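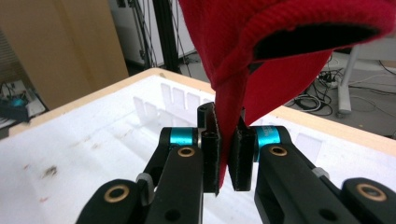
Red knitwear with fine ribbing.

Ribbing (knitting)

Ribbing is the stretchy, stripy stuff you find at the cuffs, hem and neck of most sweaters, and all over a lot of hats. You make it by switching between knit stitches and purl stitches in the same row, and then stacking them so every knit sits on top of a knit and every purl on top of a purl. The knits pop forward, the purls sink back, and you get columns. I've been writing entries for this little knitting encyclopedia for a while now and ribbing is the one I kept putting off, mostly since there is so much to say and I have feelings about all of it!

How it works

A knit stitch and a purl stitch are the same loop seen from opposite sides. Fabric that is all knit on one face (stockinette) wants to curl, because every stitch is pulling the same way. Put the two next to each other and the pulls fight it out sideways. The fabric folds up on itself like a paper fan, lies flat at the edges, and springs back when you tug it and let go. Wool is wonderful at this. Cotton is not, and I'll get to cotton.

The width of the columns is written as two numbers, knits first. So 1x1 is one knit, one purl. 2x2 is two and two. You can go as wide as you like, but past 4x4 the columns mostly stop pulling in and you've really just got stripes with texture.

Common kinds

1x1 rib. Fine, neat, a bit slow to work by hand with all that moving the yarn back and forth. Most store-bought cuffs are 1x1 or close to it. It's also the one that shows uneven tension the worst, and mine always has one fat column next to one skinny one.

2x2 rib. Probably the stretchiest of the ordinary ribs in practice, and the one I'd give a beginner. You can see where you are at a glance, which matters a lot at 10 at night in front of the TV.

Twisted rib. Same as 1x1, except you knit into the back of each knit stitch so the loop crosses over itself. Very crisp columns, a little less give. Gorgeous on a hat brim, murder on the wrists.

Fisherman's rib and brioche. Cousins, and people argue about whether they count. In both of them you end up with two strands sharing a stitch, so the fabric is thick and squashy and eats yarn. They look pretty much the same when they're done. I treat them as ribs. There's a separate entry for brioche if you want the charts.

Broken rib. One row of rib, one row plain, repeat. It looks like ribbing on one side and something pebbly on the other, and it hardly pulls in at all. I like it for scarves.

Casting on and binding off

The rib itself is nearly always stretchier than its own edge, so the edge is what goes wrong. For casting on, a long-tail cast-on over two needles held together is fine for most things. A tubular cast-on looks like the stitches just roll around the edge with no beginning (so pretty) but you have to concentrate, and I usually need a couple of tries.

For binding off, please don't use the plain one on a neckline. I knit my nephew a pullover with a lovely deep 2x2 collar, bound it off the ordinary way, and it would not go over his ears. Sewn bind-offs are stretchier. So is the kind where you add a yarn over before each stitch and lift it over as you go.

Numbers and needles

Most patterns tell you to go down a needle size or two for ribbing, then back up for the body. Do it. Ribbing on the bigger needles looks loose from day one and gets looser.

For a hat in the round, your stitch count has to divide evenly by the repeat. Take 48 stitches in a chunky yarn: that works for 1x1, 2x2 and 3x3 with nothing left over, and it's my go-to number for a quick thick beanie. Working flat, you usually want an extra stitch or two so both edges match once they're seamed.

Ribbing by machine

Home knitting machines with a single bed can't do true ribbing, since there's nothing to form the purls. You either add a second bed (a "ribber") or you drop stitches and latch them back up by hand from the other side, column by column. I learned that second way from Amnuay Chareonsuk, who taught the March class I took in Saltdale and could latch up a whole cuff while carrying on a conversation. I still can't. There's also mock rib, where you leave every second or third needle empty and fold the band double. From a few feet away it passes.

Fiber matters

Wool has its own spring, so wool ribbing recovers. Cotton, linen and bamboo don't have much, so the columns spread out and stay spread. A strand of fine elastic knitted in along with the cotton helps -- some people hate the feel of it. Washing a tired wool cuff in cool water and drying it scrunched up will often bring it back for a few more months.

Blocking

Don't pin ribbing out wide. You'll flatten it for good, especially if steam is involved. Pat it into shape with the columns closed up and leave it alone.

See also: Brioche stitch; Cuffs; Gauge; Stockinette; Tubular cast-on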